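Chapter 4
Desks, Tables, and Where Things Go

Farhad Mazandarani keeps the books for Dunleavy, a small firm that rents out rehearsal space. Each May he clears every work surface in the building down to the bare top and then puts back only what was used in the past month. The first year it took him 75 minutes to do one desk. Most of that time went to deciding, and very little to lifting.

This chapter is about that kind of deciding. A work surface collects things in layers. The large items arrive first and tend to stay where they were first put down. Small items come later and settle in whatever gaps are left, and after that they are set on top of one another.

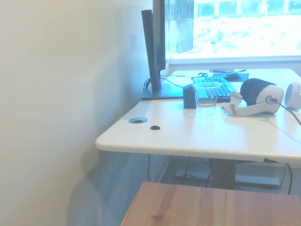

Figure 4.1 A desk by a window. The cup of water is standing on the keyboard.

Look at Figure 4.1 and ask which item you would move first. Many students choose the cables, as they look untidy. The cup is the better choice. A drink over a keyboard can do damage in a second, while loose cables can wait until the end of the job. The headset takes up more room than the cup and needs a place of its own, such as a shelf or a hook, if the desk is also going to be used for typing.

We will use the word "station" for a place where one kind of item always goes. A desk needs a station for drinks, and it should be to one side and lower than any equipment if the furniture allows it. Ronaldo Bastos, who taught the course on which this book is based, set his at 15 inches from the nearest keyboard and marked it with tape.

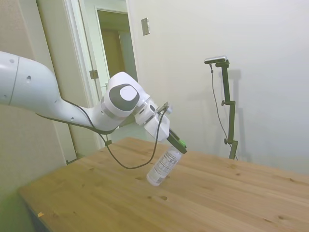

Bottles follow the same rule as cups, with one difference. A bottle with a tight cap can be laid down or carried in a bag, so it does not need a station on the surface at all. Check the cap before you move it. Pick up open containers one at a time and empty them at the sink before you start on anything else.

Section 4.1 covers sorting by use. Section 4.2 deals with cables, and the exercises begin after that.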